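Bilimer Tableware, Finishing and Packing
Workshop notebook, handling cell
Tuesday, April. Entry opened 07:40.

Purpose of entry: to record the second week of running the Kotance cell on mixed bowls, and to set down what has changed in the work of the finishing bench. Colleagues on the late shift are asked to add their remarks underneath and to leave existing remarks as they stand.

State of the cell at start of shift. Arm homed without fault. Finger pads inspected and found serviceable. The left pad shows slight glazing at the lower edge and should be changed before the weekend. Table wiped down. Vision check passed at the second attempt; the first was refused for brightness, as on previous mornings when the blinds at the back had been left up. The blinds are to be lowered before the check is run. A notice to this effect has been requested.

Morning run. 166 bowls were presented between start of shift and the first break. Two were set down hard enough to be withdrawn for inspection by hand. Both were from the large speckled pattern, and both were picked up at the raised band on the wall. The planner continues to treat the band as the widest part of the bowl, when the widest part lies lower down. The fingers close on the band, slip slightly and then hold. The hold is sound, but the bowl arrives lower than the program expects, and the foot meets the table early.

Interim measure: release height for the speckled pattern raised by 2 mm. This is a temporary setting and is to be shown as such on the board. The supplier, Halvorsen, has been asked for a proper correction to the grip point. No date has been given.

The smaller ridged patterns gave no trouble of this kind. Their ridges are more even and the fingers settle between them in a repeatable way.

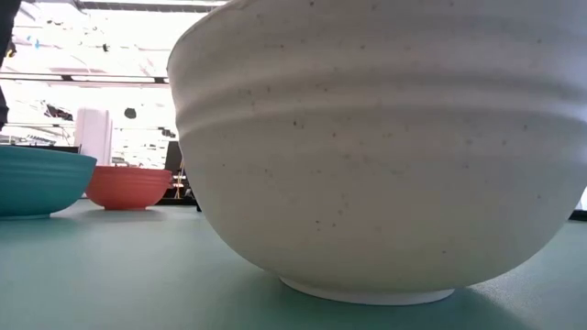 Spacing remains the matter on which the bench and the program differ. The program sets bowls out by centre distance. Those of us who did this work by hand set them out by the gap between rims, and judged it by eye from table height. With bowls of one size there is no difference in the result. With mixed sizes the centre distance leaves too little room beside a large bowl and wastes it beside a small one. It is proposed that the spacing table be rewritten by rim gap. The figures can be taken from the existing packing cards, which the bench already holds.

Changes to duties. Until the cell was brought in, lifting and setting down took up the greater part of a shift at this bench. The same persons now load the infeed, answer stops, inspect the foot and rim of each bowl after placing, and keep this notebook. The following observations were collected at the bench and are recorded without names, as agreed.

Wrist and shoulder complaints have fallen off. This was expected and is welcome.

Standing still is more tiring than had been supposed. Request made for a second perching stool on the infeed side.

Inspection has become a separate task. When bowls were lifted by hand, a fine crack was often found by feel or by the sound of the foot on the table, and was put aside without any decision to inspect having been made. The arm does not report either. Last week one cracked bowl passed the cell and was found at packing. A tap check by hand has therefore been added after placing, for all patterns. It adds to the time per bowl, and the cell target of 458 per shift was set before it was introduced. The target should be looked at again. The bench does not consider that the tap check should be dropped in order to meet it.

Newer staff are learning the cell before they learn the ware. It is recommended that each new starter spend 12 shifts on hand setting before being signed off to answer stops. At present there is no such rule and practice differs between shifts.

Afternoon run. Slower. Four stops for grip not confirmed, all cleared at the panel. One stop of unknown cause, shortly after 14:00, with no message displayed. The arm was left where it had halted until the shift lead attended, in accordance with the procedure. Log saved under Bendosel, in the faults folder.

It was noted during this stop that three of the staff on duty were unsure whether the bowl in the fingers might be taken out by hand. It may not, until the cell is isolated and the lamp is out. This is in the procedure, but on the fourth page. It should be on the first.

No breakages. Two bowls held over from the morning were examined under the lamp and passed.

Outstanding
Left finger pad to be changed.
Blinds notice to be put up.
Release height, speckled pattern, to be kept under review; return to standard when the Halvorsen correction arrives.
Spacing table by rim gap: draft to be prepared from the packing cards.
Shift target and tap check to be raised at the monthly production meeting.
Perching stool: request submitted, awaiting reply.
Procedure, page order: to be passed to the safety office.

Entry closed 16:10. Late shift to continue below.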